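Project report: does line color matter to panfish?
Cotwood Creek, fall term

So my project started with an argument. My uncle fishes nothing but bright yellow line and swears the bluegill don't care, and I've always bought clear because the guy at the shop told me to when I was little and I never questioned it. I needed a topic, I already owned the gear, and I figured any project that gets me out to the creek for credit is a good project!

What I used: two ultralight rods, same length and same reel, both spooled with four pound mono. One got clear Huanca line and the other got the Huanca high-vis yellow. Same size 10 hooks, same small split shot, same bobbers (Gralleo, the little foam ones, they were on sale). Bait was red worms cut in half. I kept a notebook with the time of every cast and whether I got a bite, a fish, or nothing.

I fished in sessions of 90 minutes and did 11 of them. I swapped rods every ten casts so that if the fish got tired of me, both lines would get the same share of grumpy fish. The notebook got rained on twice and I copied the whole thing over at home, which took longer than any of the fishing did.
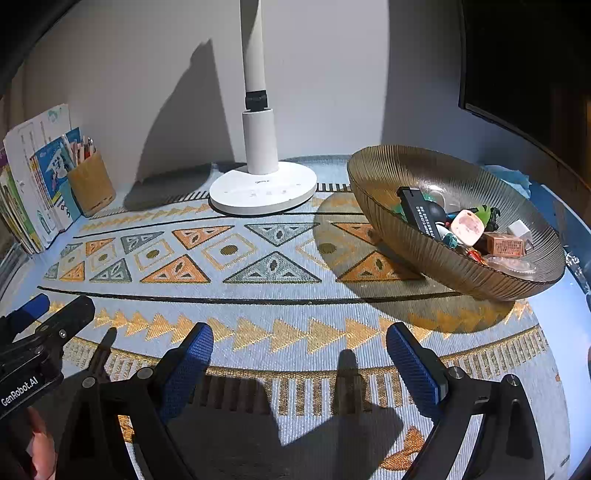

Xóchitl Bautista read my first draft and wrote in the margin that I was testing two things at once. High-vis line is easier for the person to see too, she said, so maybe I was noticing more bites on the yellow rod and the fish had nothing to do with it. She wanted me to count only fish landed, or else have somebody hold the rod who couldn't see the line.

I was pretty annoyed for a day, and then I decided she was right. I'd been writing down every little twitch as a bite, and when I went back through my notes the yellow rod had way more bites that came to nothing. So I threw out the bite column completely and stuck with landed fish. It made my results a lot more boring.

With only landed fish, the two rods came out nearly even. The clear line was ahead by 3 fish over the whole project. My teacher, Clyde Ridgeway, had me check if a gap that small could just be luck, and yes, it easily could. I'd like to say I proved my uncle wrong but I can't.
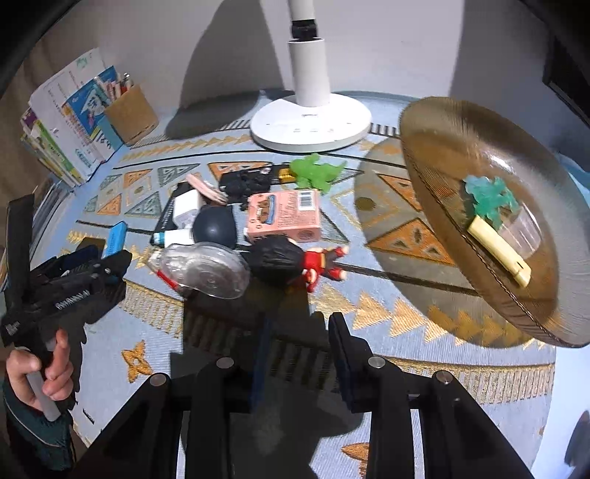

The water probably matters here. Cotwood Creek is stained brown most of the fall, and on 7th October I couldn't see my own boots when I was in up to my knees. A fish in that stuff may never get a good look at the line at all. I only had one session with clear water, and the clear line did better that day, but one session is one session and I'm not going to hang a conclusion on it.

Things I'd change: I'd fish a clear pond as well (the one behind Cleltov Road would be perfect if I can get permission), and I'd bring a friend so the casts are more even, because my arm gets lazy toward the end. I'd also drop the bobbers and try it with small jigs, where the line runs straight down past the fish's face. The pond opens again in March and I've already got both rods respooled.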